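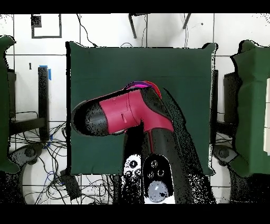
"A cloth is the cheapest way to change a table"

Mared Pumphrey sews covers for tables. She has a small workroom in Gestdale, on the ground floor of the old Toft building, and most of her customers are schools, clubs and workshops. I visited her in September and we talked for one long morning, with two breaks when the telephone rang.

My first question was why anybody would pay for a fitted cloth when a bedsheet can do the same. She did not laugh, although I think she hears this often.

"A sheet slides," she said. "You put down your cup, you turn, and the sheet goes with your sleeve. It also hangs too long on two sides and too short on the other two. People live with it for years."

Her first cover was for a card table of her aunt. It was square, and she believed that a square would be easy. She cut the cloth exactly to the size of the top and forgot that it must also turn over the edge. "I had a very nice cloth for a smaller table," she said. The aunt used it on a stool.

Today she measures every table herself if it is near enough to drive. She wants the length of all four sides, even when the customer tells her that the table is square. The last one was 115 centimeters on three sides and 119 on the other. The owner did not believe her and went to get his own tape.

I asked about color. She sells a lot of dark green, more than all other colors together. "Green is restful. White shows each crumb, and black shows dust. With dark green you can work all day and your eyes are not tired. Also small things are easy to find on it, a screw or a needle." She keeps the green on a long roll near the door, and she had just ordered 213 meters of it from Turell, the mill she has used from the beginning. Their blue she doesn't like so much.

We spoke for a long time about wrinkles, which is the subject where she has the strongest opinions. Wrinkles at the corners don't trouble her. A corner is where the cloth has to go in two directions, and a little wrinkling there is normal, especially with a thicker cloth. The crease from folding is another matter. "I send everything rolled, and then the people fold it to put it in a cupboard. When they take it out after the winter, there is a line across the whole table. They call me and say the cloth is bad."

Can this line be removed? She says yes, mostly, with an iron that is not too hot and a damp towel between. She irons from the middle to the outside and lets the cloth lie flat overnight before anyone puts things on it. With a very old crease she makes no promises.

Tile floors came up too, because many of her workshop customers have them. A light table can move on tile when somebody leans on it, and then the cloth gets the blame again. She recommends rubber feet before any new cover, and she sells these also, in a set of four with one extra, so 5 in the bag.

Her helper Drikus came in at this point with a cover that had to be opened again at one seam. She looked at it by the window, turned it over two times and gave it back to him with three pins in it.

Before I left I asked what she has on her own kitchen table. "Nothing," she said. "It is a good table. I like to see it."

Orders for spring are open now, and she asks that customers write down the height of the table as well, not only the top.

12/1/19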